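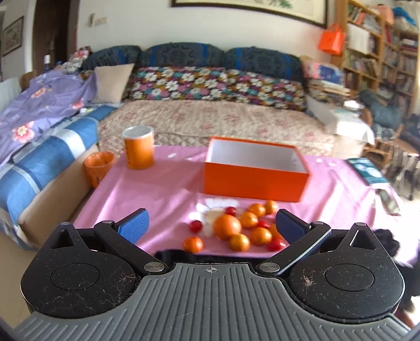

**1/5** Samedi 12 décembre, journée pince à la maison. J'ai remonté les deux doigts avec des vis de pivot neuves. Le jeu latéral a bien diminué, je suis assez contente.

**2/5** Les tampons bleus sont ma troisième version. La texture est plus profonde qu'avant. Pour les mandarines cela me paraît suffisant, pour les tomates cerises je dois encore régler la force.

**3/5** Programme du soir : 60 prises, dont 15 avec la grosse orange. Je note chaque échec dans un cahier, à la main.

**4/5** Merci à Illia Hordiienko qui m'a envoyé ses fichiers pour les biellettes. J'ai dû les raccourcir un peu, il y avait un frottement à la fermeture.

**5/5** Question à ceux qui impriment des pièces souples : vous collez vos tampons ou vous les vissez ? Ma colle tient mal depuis le mois de mai.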